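Last revised 2018-09-28

# Replacing worn cuffs with rib knit

The cuffs are usually the first part of a sweatshirt to go. The fabric thins along the fold, the edge goes wavy, and after that the sleeve slides down over your hand every time you wash up. The body of the garment is often good for years yet. A new pair of cuffs takes an evening, and most of that is unpicking.

The method is the same for hems and for the legs of jogging bottoms. Neckbands are a bit different and have their own page.

## What you need

- Rib knit, sold flat or as a tube
- Polyester thread to match the sleeve (I use Saker all-purpose, a 500 metre reel)
- A ballpoint or jersey needle, size 80
- A seam ripper with a sharp point
- Pins or small clips
- A tape measure
- Chalk or a washable pen
- An ordinary sewing machine with a zigzag stitch

An overlocker is quicker if you own one, but everything below assumes you don't.

## Choosing the rib

Rib is described by how the ridges are made up. A 1x1 rib has one knit column and one purl column in turn, giving fine, close ridges. A 2x2 rib has them in pairs and looks chunkier. Fine rib suits sweatshirts and light jackets. The wider sort looks better on thick jumper fabric and heavy fleece.

Check that it springs back. Pull a short length sideways until it won't go any further, hold it for a moment and let go. It should come back to where it started or very close to it. If it stays baggy in your hand, it will stay baggy on your wrist. A little elastane in the mix helps a lot. The rib I've had from Plusance is cotton with elastane and keeps its shape well. The Lakon one is cheaper and softer, but it is all cotton and I only use it for children's things that will be outgrown before they wear out.

Wash the rib before you cut it, at the temperature you'll use for the finished garment. Cotton rib shrinks, mostly in length. Dry it flat and don't iron it hard, or you'll press the ridges open and they may not close up again.

Black is the colour people have most trouble matching. There are warm blacks and blue blacks, and an old sweatshirt will have faded to neither. Take the garment to the shop and look at both by a window. If you can't get a match, pick something plainly different, such as grey on black. A near miss looks worse than a contrast.

## Taking off the old cuff

Turn the sleeve inside out and find the seam where the cuff joins. If it was overlocked, there will be loops of thread wrapped over the raw edge. Slide the seam ripper under the loops and cut them all the way round, then pull the straight threads out. They should come away in long pieces.

Don't be tempted to cut the cuff off with scissors just above the seam. You lose length, and the sleeve edge is hardly ever level afterwards.

Keep one old cuff. It tells you how deep the new one should be and which way the ridges ran. Brush the bits of thread off the sleeve, using a strip of sticky tape for the stubborn ones.

If the sleeve edge has frayed or stretched, run a line of long straight stitches round it by machine, close to the edge, and draw the thread up slightly until it lies flat again.

## Measuring and cutting

Measure round the sleeve opening with the fabric lying relaxed. The cuff needs to be shorter than this, so that it pulls the sleeve in. Four fifths of the sleeve measurement is a safe starting point for a springy rib. A stiff one needs to be nearer the full length, and a very stretchy one can be less.

Before you cut, wrap the rib round your wrist at that length, pinch it together and try to get your hand through. The widest point is across the knuckles with the thumb tucked in. If it won't go over that, it's too small, whatever the sums say.

For the depth, double the finished height you want and add a seam allowance at both edges. Then add a seam allowance to each end of the length as well, for the join. I allow 1 cm everywhere because it's easy to remember.

The ridges must run up and down the arm, in line with the sleeve. The stretch then goes round the wrist. If you lay the pattern the other way the cuff won't stretch enough to be of any use, and you'll have wasted the piece.

Cut both cuffs from the same part of the fabric and mark the wrong side with chalk. On many ribs the two sides look the same, and then it doesn't matter.

## Sewing the cuff into a tube

1. Fold the cuff in half with the short ends together, right sides facing.
2. Pin, and sew the short ends with a narrow zigzag. Don't pull the fabric as it goes through.
3. Finger-press the seam open.
4. Fold the tube in half lengthways, wrong sides together, so that the raw edges meet and the seam is hidden inside.
5. Match the raw edges and clip them together at the seam.

Your cuff is now double and has a soft fold at the bottom. If the fold looks twisted, the raw edges have slipped against each other. Undo the clips and line them up again.

## Joining cuff to sleeve

Divide the cuff into quarters and mark each with a pin. Do the same with the sleeve opening, starting from the underarm seam.

With the sleeve right side out, slide the cuff over the end, raw edges level, and match the cuff seam to the underarm seam. Pin the quarter marks together. The sleeve will look too big between the pins, as it should.

Set the machine to a zigzag, fairly narrow and medium length. Start at the seam. Stretch the cuff gently between each pair of pins until it matches the sleeve, and sew with the cuff on top so you can see what it is doing. Hold the work in front of the foot and behind it, but let the feed dogs move it along. Go round once, then go round again in the seam allowance with a wider zigzag to neaten the edge.

Turn the cuff down and tug it all the way round. Any stitch that pops needs going over again now.

Fold the seam allowance up towards the sleeve and give it some steam, holding the iron just clear of the rib. Steam draws the ridges back together if you've stretched them while sewing. 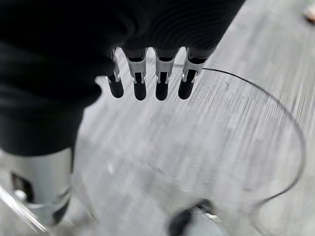 One reader wrote to say that four fifths was far too tight on her sweatshirt, and that she had to unpick both cuffs and cut new ones nearly as long as the sleeve opening. Her rib was the heavy Carrillo kind with no elastane, so the longer cut was right for it. Do the wrist test first and trust it over the fraction.

## If it goes wrong

**The join is wavy.** You stretched the sleeve as well as the cuff. Steam may settle it. If not, unpick that quarter and sew it again.

**Stitches are being skipped.** Change the needle. An ordinary sharp needle pushes between the loops badly and can also cut them, leaving small holes that turn into ladders.

**The fabric is dragged down into the machine at the start.** Put a scrap of tissue paper under the first few stitches and tear it off afterwards.

**One cuff is tighter than the other.** Check that both were cut to the same length, then check the seam allowances on the short ends. A slightly wider seam there makes a noticeable difference on something this small.

Wash the garment inside out the first few times and keep it off the radiator. Elastane doesn't like heat.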